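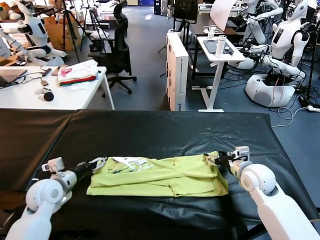
Photo: Efren Ignacio

Prulley Review: Managed Backups for Small Cloud Servers
By Precious Sebastian

Prulley is a hosted backup service for virtual machines and databases. You install a small agent on each server, pick what you want saved, and the agent sends encrypted copies to storage that Prulley runs. There is a web console for setting schedules and starting restores, and a command line tool that covers most of the same ground.

I moved our servers to it in July. Before that we used a set of shell scripts that dumped the databases at night and copied everything to an object storage bucket. The scripts worked, but only Vratislav Mikuš really understood them, and the restore steps lived in a text file that had not been updated since our last operating system upgrade.

We pay for our own account. Prulley did not know I was writing this.

What we run

Our setup is small. There are a few Linux servers, two PostgreSQL databases, and a file server that holds customer uploads. The whole set came to 732 GB at the first full backup. Most of that is uploads, which change slowly. The databases are much smaller but change all day, so they are the part I worry about.

Installing the agent

The agent comes as a package for the common Linux distributions. You add the repository, install the package, and run one command with a token from the console. The server shows up in the console under whatever hostname it reports. If you have several machines with the same hostname (we did, from a copied image) you will see duplicates and have to rename them by hand.

The database plugin is a separate install. It needs a user with replication rights, and the documentation page for this is out of date. It tells you to edit a file that the newer agent no longer reads. The correct setting is in the console, under the server's Sources tab. I lost most of an afternoon to that.

After the first full copy, the agent sends only changed blocks. Load on our servers during the nightly run is low enough that our monitoring does not flag it. You can cap the upload speed per server, and I did so on the file server after it slowed down our other traffic on the first night.

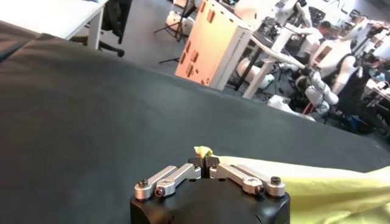
The console

The console is plain and loads fast. The main page lists servers with the time and result of the last backup. Click a server and you get its history, its schedule, and a file browser for each saved copy.

The file browser is the part I use most. Someone deletes a folder, I open last night's copy, find the folder and download it. I can send it straight back to the server too, either to the original path or to a new one. The default is the original path with overwrite turned on. I would prefer the opposite. Read that screen before you press the button.

Search works on file names only and covers one saved copy at a time. If you do not know when a file disappeared, you end up opening copies one after another.

Alerts go out by email or webhook. You can choose failures only, or everything. There is no setting for "tell me if a server has not reported in," so a machine that is switched off produces no alert at all. It just sits in the list with an old date next to it. We now check for this with a short script that calls the API every morning at 8:00.

Restore test

A backup service should be judged on restores, so we ran a full one. Kamonchanok Saengthong built an empty server with a different hosting company and restored the file server to it using only the console and the public documentation. She did not have access to our old notes.

The restore took 214 minutes from the first click to the last file. The agent install was a small part of that, and the rest was transfer time. File ownership and permissions came back correctly. Extended attributes did not, until she found a checkbox for them under Advanced and ran that part a second time. We compared checksums afterward and found no differences.

The larger of the databases came back cleanly as well. Point-in-time recovery works by picking a time on a slider, which is hard to set precisely with a mouse. The command line tool accepts a typed timestamp, and I would use that in a real outage.

Pricing

We are on the middle plan at $38 per server per month. Storage is included up to a shared limit, and past that you pay by the gigabyte. Restores are free to any destination. That matters to us, as our old bucket charged for every gigabyte going out, and a full restore would have added a noticeable line to the bill.

Database plugins are included on this plan. On the lowest plan they are an extra charge, so a single small server with a database may cost more there than you expect from the front page.
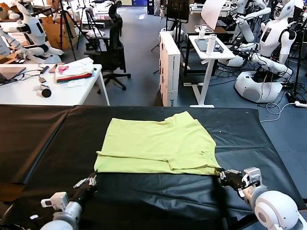

Lime-green T-shirt, partly folded.

Billing is monthly. Removing a server stops the charge at the end of the month, but its saved copies are deleted at the same time unless you move them to archive first. The console does warn you.

Support

I opened a ticket for the documentation problem and one for the duplicate hostnames. The first reply on each came the same day. The documentation ticket was answered by someone who clearly knew the product and gave me the right setting straight away. The page itself is still wrong as I write this.

The hostname ticket got a canned answer, and I had to ask again before it was passed to someone else. They confirmed that renaming by hand is the only option for now.

How it compares

We also tried Billeo and Manalo on one test server each. Billeo has a better search, across all saved copies at once, and its alerts do cover silent servers. It has no PostgreSQL support beyond running your own dump first, and that ruled it out for us. Manalo is cheaper per server but charges for restores, and its agent used a lot of memory on our smallest machine.

If you have only files to protect, look at Billeo first.

Good
Fast, accurate restores with no transfer fee
Block-level incremental copies with a per-server speed cap
Point-in-time recovery for PostgreSQL
File browser for single-file restores

Not so good
No alert when a server goes silent
Outdated database documentation
Overwrite is on by default when restoring
Search limited to one copy at a time

We are keeping it. The old scripts still run once a week into the old bucket, and I plan to leave them on until we have done a second full restore, this time of both databases together.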